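讲者备注:工位上多了一台机器以后

(开场前确认翻页笔有电。这一版比彩排时短,第三页和第四页已经合并。)

第一页

先不放标题,直接问台下:在座有多少人的单位今年上了自动化?举手。再问:有多少人因此早下班了?停一会儿,别急着接话。

然后报题目。说明今天讲的是布雷弗赛德分拨中心(Brevesside)的经历,我在那里跟了一个项目,项目叫Kistard,设备和软件由Flomgate提供,前期咨询是Verbeke做的。我没有拿这三家的钱,差旅自理。

第二页:立项时写了什么

立项书共58页,其中讲员工的不到两页。原话是“将人员从重复劳动中解放出来”。这句话在业内见得太多,请大家留意它没有宾语之后的下文:解放出来去干什么?立项书没写。

当时整理线上有24个人,工作是把退回来的家居杂物摆开、辨认、拿起、归位。工具、餐具、梳子、书,什么都有。外人觉得这活简单。做久的人会告诉你,难在每件东西的拿法都不一样,一把螺丝刀捏在哪儿,一本书从哪边抄底,手上是有数的。

第三页:上线以后

讲慢一点,这页是重点。

岗位名称改了,“整理员”变成“流程督导”。工资档没动。工作内容变成看屏幕、处理报错、给系统补标注。第一个月登记的人工介入是596次。供应商的说法是“学习期正常现象”。我问学习期到什么时候结束,得到的答复是视情况而定。

这596次没有一次算进产能报表。报表上写的是机器完成,人在后面补的那一下不占格子。这里可以提一句:看一个自动化项目成不成,先问介入次数记在谁的账上。

有位老员工跟我讲,以前下班手累,现在下班眼睛累,而且说不清一天做了什么。我把这句话报给了项目组,会议纪要里变成了“员工反馈总体平稳”。

第四页:班次和技能

夜班原来有六个人,现在两个人,隔着一条走道各看各的屏。没有人搭话,也就没有人带徒弟。新来的人从没亲手做过整理,却要判断机器的抓取对不对。过几年,能看出毛病的人从哪里来?这个问题我在问答环节一定会被反问,答案是我不知道,就这么说。

培训倒是有,一共107分钟的线上课,大半在讲界面颜色代表什么。

公平起见:弯腰搬重箱的那一段确实该交给机器,那里的腰伤问题摆了很多年,我没有听到任何人怀念。别把这段略过去,否则台下做设备的朋友会觉得我只会泼冷水。

第五页:仿真里的活儿

过渡语:供应商汇报时最爱放的是仿真。仿真我不反对,先在电脑里试总比先在人旁边试好。我的疑问在于,仿真里的东西都很配合。桌上就那么几件,件件分得开,没有压在一起的,没有半截塞在塑料袋里的。真实的退货筐请大家自己想象。

还有一点,仿真里没有同事。没有人从旁边借过,没有人问一句“这个放哪儿”。拿仿真里的表现去推算要留几个班次,我认为是拿错了尺子。

(两张连着放,各停十秒,不念字。)

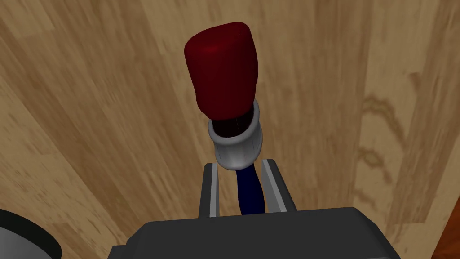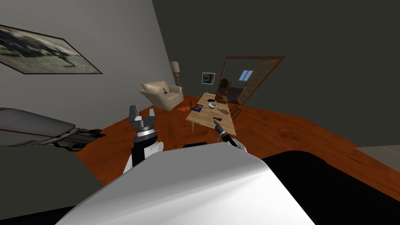
图注:两张均为仿真渲染画面。第一张为夹爪与红柄工具,第二张为双臂机器人在木桌前。

第六页:我的几点要求

语气放平,别像喊口号。

合同里写明介入次数怎么统计、谁来看。岗位改名之前,先跟做这份活的人谈工资档。每个班至少保留一段手工整理的时间,哪怕效率低一点。Kistard二期如果要上,立项书请把“解放出来”后面那半句补全。

问答备用

如果问到裁员:名义上没有裁,合同到期不续的有,具体人数项目组没有给我,不要现场估。

如果问到回本:Verbeke有一个测算,我只看过摘要,里面没有把补标注的工时算进去。到此为止,不展开。

如果超时,砍掉第四页的培训那段,第三页一句都不砍。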